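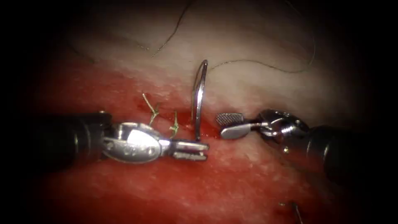

Section 8. Closing a straight incision with a running stitch

8.1 Purpose

This section sets out the procedure for closing a straight incision in practice tissue at the Notthorpe skills laboratory. It applies to all trainees who have completed Section 7 (Preparing and marking tissue). It does not cover closure in layers or the closure of irregular wounds.

8.2 Before starting

1. Collect one tissue specimen from the cold store and enter its number in the Prurnton register.
2. Check the packet of suture for damage and confirm the expiry date.
3. Lay the specimen flat with the incision running from left to right across the field of view.
4. Adjust the light until both edges of the incision can be seen clearly along their full length.

Note: Tissue may be out of the cold store for 30 minutes before the exercise begins. Specimens left out for longer are to be discarded and the register amended.

8.3 Placing the stitches

1. Begin at the left end of the incision and secure the first stitch with a knot.
2. Hold the needle towards the middle of its curve. Do not grip the point.
3. Enter the tissue at a right angle to the surface and follow the curve of the needle through both edges.
4. Receive the needle on the far side with the second instrument before releasing it with the first.
5. Draw the thread through steadily until the edges meet. The edges should touch without puckering.
6. Continue towards the right, keeping the same distance between stitches and the same depth on each side.
7. At the right end, secure the thread with a knot and trim the tail to 2 mm.

Caution: Do not pull on the thread while the needle is still in the tissue. This may tear the edge and widen the incision.

Caution: Keep the needle in view at all times. If it is lost from sight, stop and inform the supervisor.

Note: Fluid which collects along the incision may hide the lower edge. Blot it with a clean swab before placing the next stitch. Do not wipe across the stitches already made.

8.4 On completion

1. Count the needles and place them in the sharps container.
2. Record the result on Form 405 and have it signed by the supervisor.
3. Dispose of the specimen in the clinical waste bin.
4. Clean the work surface in accordance with Section 9.

Questions about this section should be addressed to Gadisa Derese, Skills Laboratory Office. The next revision is due in September.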